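Caring for a Desk Mat
Bastos Office Services, Staff Guides

A desk mat should be cleaned once a month. Remove all items from the desk before you begin.

1. Lift the mat and shake off any dust.
2. Mix 8 drops of mild dish soap into 300 ml of lukewarm water.
3. Wipe the mat with a soft cloth, working from the center outward.
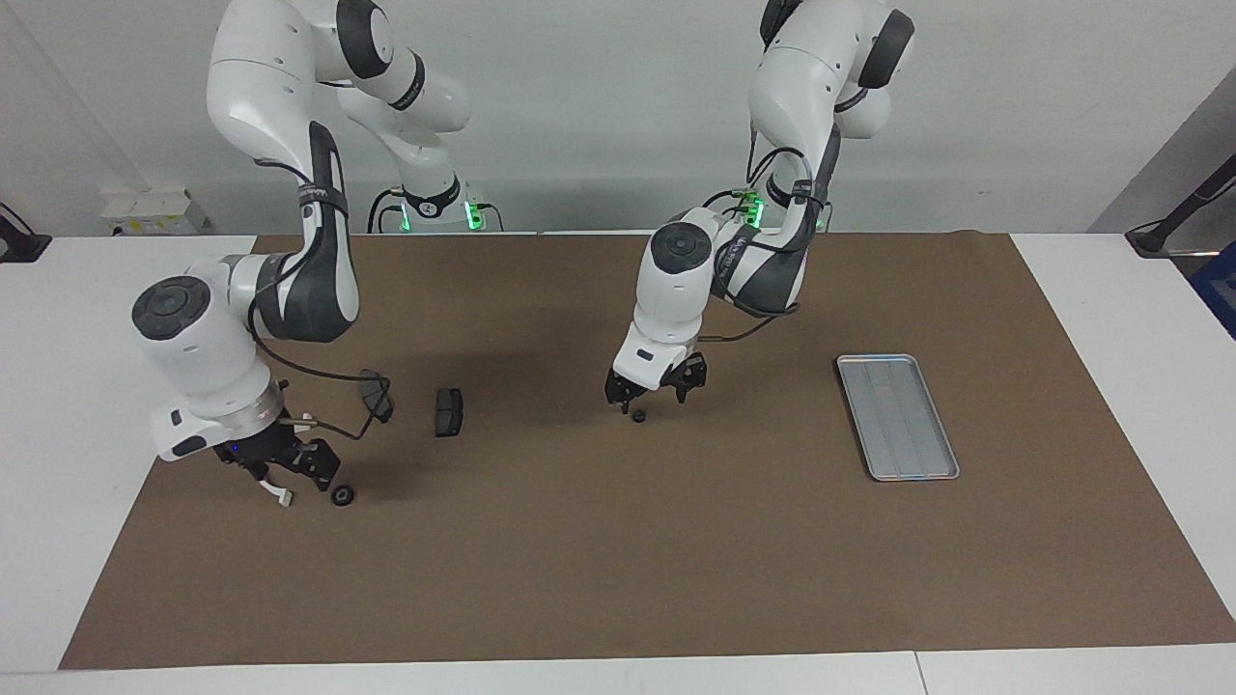 Brown mat on a white tabletop.

4. Wipe again with clean water and leave the mat flat for about 123 minutes.

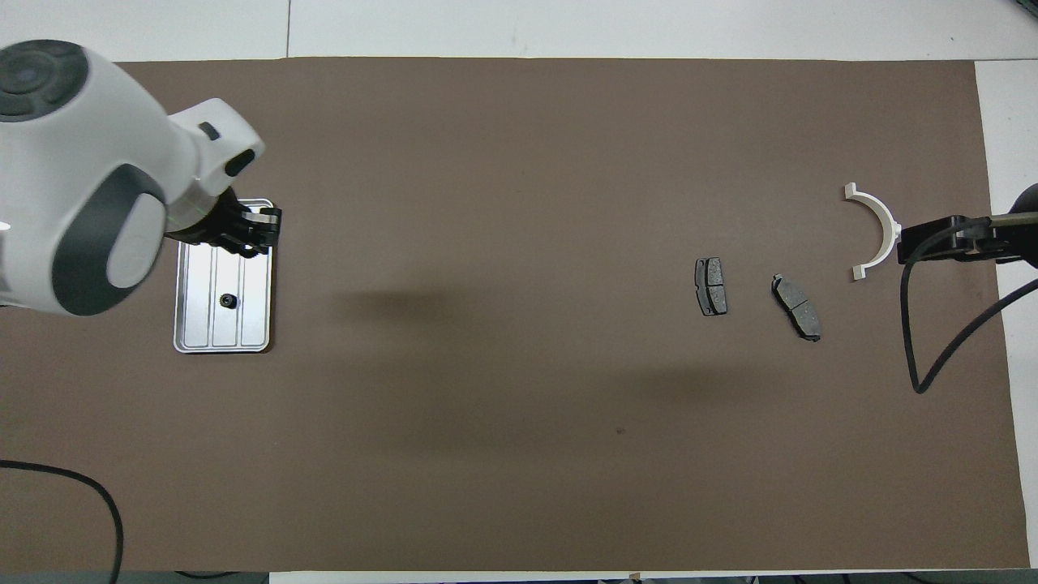 Do not use bleach or place the mat near a heater. Replacement mats may be requested from Gilmar Rocha at extension 2882.

Last updated 3/19/25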